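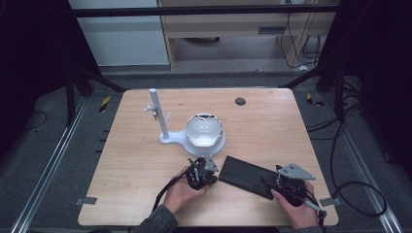

The small table, with the mug stand and the white bowl.

22 August 2023

I spent 90 minutes on this small table today, although there is so little on it. I like the pale wood and the round corners. The mug stand is from Lellitz and it has only two pegs, so I do not know where a third mug would go.

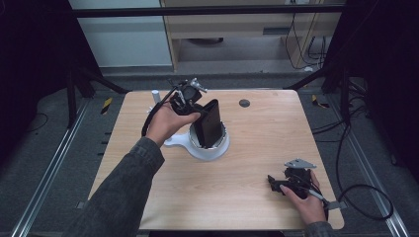 My black pouch is still a question for me. I want it to stand up, because when it lies flat I put papers on it and forget it. In the Soler shop I saw a wall pocket for 20 dollars, but I will wait. Tomorrow I must wash the bowl and write to my sister.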